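Walking the ridge above Jotora, 3rd July

I got back from the Jotora ridge with sore knees and a sunburned neck, and I would do it again next week if I had the days. The trail starts behind the old bus shelter in Wostilum and climbs 600 meters before it lets you rest. There is no shade on the first part, so I left at six and had the path to myself until the spring.

Past the spring the ground changes from gravel to red clay. Ginette Gilbert had told me to bring poles and I didn't. The clay is fine going up and bad coming down, and I sat down hard on it twice.

The top is a long flat saddle with low scrub and wind. You can see the coast on both sides. I ate lunch there and stayed 2 hours, which was more than I had planned.
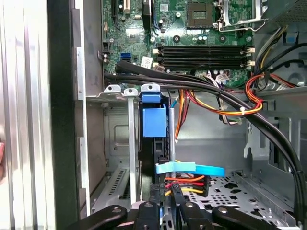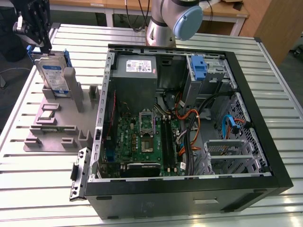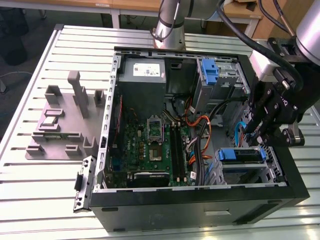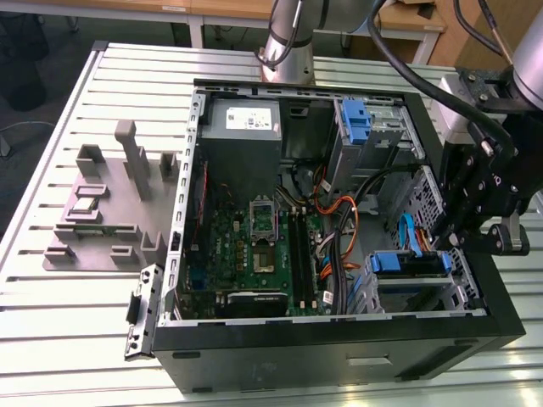
Getting there and where to sleep

The bus from the harbor goes up to Wostilum in the morning and comes back down late in the afternoon. Pay the driver in coins. If you miss the last one it is a long walk on a road with no shoulder — I met a couple doing it with suitcases.

I stayed at the Diekmann guesthouse, upstairs at the back. The bed was good and the shower was slow. Breakfast starts at seven, but Hậu Diệp in the kitchen will leave bread and fruit out the night before if you ask. Dinner is whatever is on the stove. I had fish stew both nights.

The small store across the road closes for lunch and sells water, canned food and sunscreen. Carry 3 liters per person in July. The spring was running when I passed, but Bastian Kröger, who walked up a week before me, found it down to a drip.

Next time I want to go on from the saddle to the north beach and come back by boat. The boat only runs when the sea is calm, so I will need a spare day for that one.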